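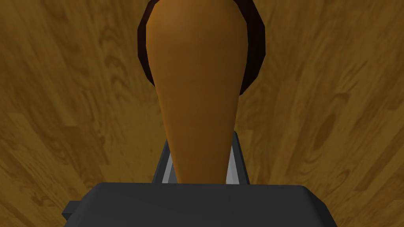
Tan shape, dark rim behind it.

June, a little after 9 at night

Pump went out again this morning. I heard it clicking on and off while I was making coffee and then the kitchen faucet spat air. Reset the breaker twice. The second time it held for 15 minutes, long enough to fill the big pot, both pitchers and most of the bathtub.

Called the well place in Werville. They said the pressure tank has probably lost its air and is wearing out the switch, and that a new tank would run $300 before labor. If the pump itself is bad it's more like $3,000, and they'd have to pull it. The well is 200 feet deep according to the paper taped inside the closet door. I asked if I could check the tank myself. The woman said to turn off the power, drain it, and put a tire gauge on the valve at the top. If water comes out of the valve, the bladder is gone.

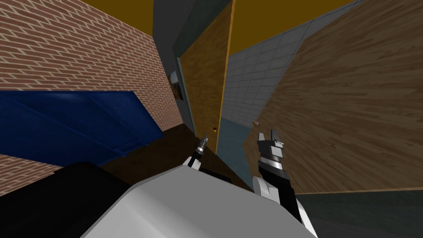
Water came out of the valve. Only a little, but she'd been clear about it, so I called back and asked for the tank. They can come tomorrow before noon. I left the power off to the pump because I don't want to burn it up overnight.

Drove to Pemby for drinking water and a hose washer. The store was out of the big jugs so I bought smaller ones. They've started on the road past the Olmedo turnoff and it's down to one lane with a flagger. Waited long enough to shut the engine off. The hay is cut on both sides there already. Ours won't be ready for a while yet, it was too cold in May.

Carried bathtub water out to the beans and the two tomatoes by the steps. Let the squash go. It looked limp at four o'clock but it always does, and by supper it had come back some. The rain gauge has been dry since I last wrote about it.
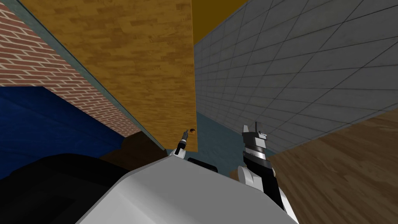

Supper was eggs and toast, to save on dishes. Washed the one pan with water from the pot and threw the rest on the geraniums.

Went back through last year's notebook to see when the switch was replaced. It was October, by the outfit from Nimik, and they wrote "tank OK" on the bill. I put the bill on the counter to show the man tomorrow. Don't know that it gets me anything.

To do in the morning: move the boxes away from the closet so he can get in. Find the checkbook. Fill the dog's bowl from the jugs first thing.

No wind tonight. Windows open.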